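Good Habits Around the Arm – Gallery from the Wevalness Workshop

April 21, 2018. Getachew Nigatu and I have been meaning to put these pages together since December, and we're so glad to finally share them with everyone who trains at Brultley. The pictures show the work at hand, and the notes beside them come from our own house rules (all 14 of them, though I promise to stick to the ones people ask about most).
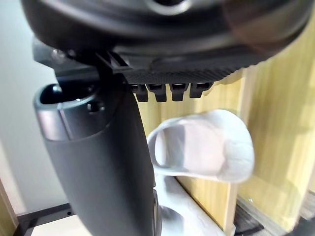 Close work beside a white plastic piece with a curved, handle-like loop. Rule 4 covers moments like this one – bring the arm in at low speed, keep your hands well back, and look over the screw heads on the housing before you start the day.

Before You Visit

We love having guests, and we do ask a few things of you. Two people stay with the arm whenever it has power, one of them within easy reach of the stop button, and long sleeves get rolled up or pinned. If you need to step in for any reason, however small, press stop first and say so out loud, so your partner hears it. Getachew keeps the printed rules by the door at Wevalness and is always happy to talk them over with you, usually for longer than you planned!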